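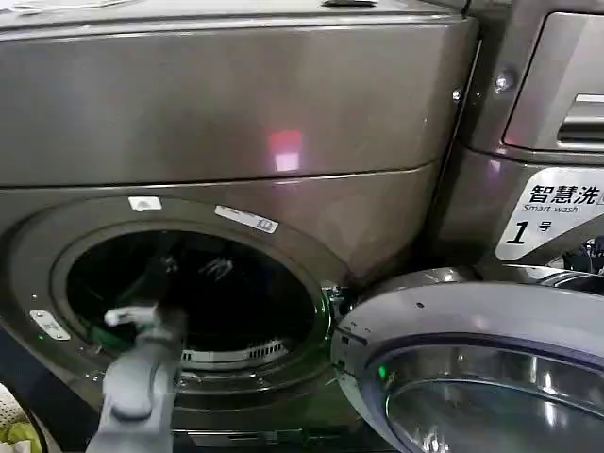 Fig. 1. Gripper at the open door of a front-loading machine, with the neighbouring machine marked "Smart wash" to the right.

Niltoslow Working Group on Example Collection
Minutes of the meeting held on 28 February 2018

In the chair: Ctibor Danko
Represented: Niltoslow, Gajdoš, Calley
Apologies: Stustmont

1. Minutes of the previous meeting
The minutes were agreed with one correction. Under item 4, "sessions" should read "examples".

2. Progress of collection
The Chair reported that 131 examples of the laundry task had been accepted, against a target of 2000 for the October release. Calley asked whether attempts that ended in a dropped garment were being kept. The Chair confirmed that they were kept and marked as failed, and that they did not count towards the target.

3. Door and drum views
Gajdoš presented Fig. 1 and noted that the inside of the drum appears almost completely dark from the head camera, while the door ring and the glass pick up reflections. The labelling team had found it hard to mark the moment of first contact with the laundry. Calley proposed a lamp beside the machine. Gajdoš preferred to leave the lighting alone so that the examples would match ordinary use. It was agreed to record 10 examples with a lamp and to compare the labels before deciding.

4. Start and end of an example
It was agreed that an example begins when the arm leaves its rest position and ends when it returns there. Examples longer than 90 seconds are to be split at the door. Opening and closing the door will be labelled as separate steps.

5. Operator guidance
The draft guidance was accepted subject to clearer wording on how near the gripper may come to the rubber seal. Stustmont had sent written comments, which were taken as read.

6. Actions
Gajdoš: record and label the lamp examples.
Calley: revise the paragraph on the seal and circulate it.
Chair: send the rule on splitting to all operators.

7. Any other business
Calley asked for a shared list of garment names. Held over to the next meeting, date to be confirmed by the Chair.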